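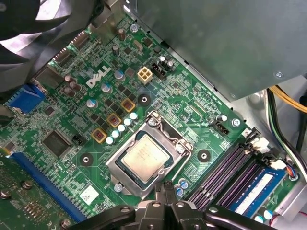
Section 4. Teaching the socket task by remote control

Read this section before you pair the hand controller. The Brullero quick-start card says a new operator can record a usable set of demonstrations in one sitting. We have not seen that happen. Plan on two sittings and expect to throw out most of the first.

The task in this section is opening the load plate on a desktop processor socket and stopping there. The sales sheet promises full processor swaps. Leave those alone until you have a policy that can find the lever on its own more often than not.

4.1 Before you start

1. Unplug the computer from the wall and hold its power button down for a few seconds. Leave the power supply in the case.

2. Take the heatsink off by hand. The socket and its lever must be in clear view of the wrist camera.

3. Tie back any wires that could drift over the socket or the memory slots.

4. Clamp the case to the bench. The rubber feet are not enough, whatever the Flistitz bench kit says about them.

5. In the Takasard recorder, set the speed limit to 25 percent. The default is 53, and it is too fast for work inside a case.

Caution: The arm's force limit protects the arm. It does not protect the board. A fingertip can knock a small capacitor loose well before the limit trips.

4.2 Recording a demonstration

1. Bring the gripper in over the side of the case where you have the most room. With the power supply hanging over one edge of the board, come in from the opposite side.

2. Stop with the fingertips just short of the socket and wait until the picture is steady.

3. Press Record. Don't press it earlier. Long approaches fill the data with motion the robot could have planned by itself.

4. Find the free end of the retention lever on the wrist view. Check it against your own eyes, too. The wrist view is poor at showing height.

5. Close the fingers on the lever, press down slightly, and move it outward until it clears its catch.

6. Raise the lever slowly to the end of its travel. If it springs out of the fingers, stop and mark the attempt as failed. Don't catch it in midair and carry on.

7. Lift the load plate by its edge. Leave the processor where it is.

8. Back the gripper straight out and press Stop.

Note: The recorder gives every attempt a "quality score." As far as we can tell, it measures how smooth your hand was. Tibor Kerekes recorded an attempt that missed the lever completely and scored higher than his good ones. Watch the playback and judge for yourself.

4.3 How many to record

The Kiss training tool accepts a set of 13 demonstrations and will report that it is ready. Ours trained on that many and pushed at the wrong side of the socket. With 21 it reached the lever, but only when the case sat exactly where it had been during recording. Move the case a little between attempts, and turn it now and then.

Caution: Keep a hand on the stop button during the first test runs, including when the tool shows a green check mark.

If the fingers close beside the lever every time, redo the camera alignment in Section 3 before recording anything more.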